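I love a patterned wall, and I'll defend it to anyone who says plain white is the safe choice. Safe for whom? You stand at that worktop every morning at 7, waiting for the kettle - give your eyes something to do!

My favourite is pale marble cut into diamonds and chevrons, with thin grey grout. It's quiet from across the room and wonderfully busy up close.

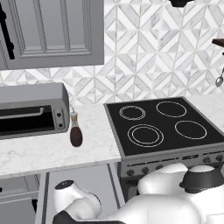 ## But what about the grout?

Mio Kaneko, who tiled my place in Vusunley, hears this every week. Yes, there's more of it. I wipe mine down with a soft cloth after supper and get on with my life. Seal it in May, and go and enjoy your wall.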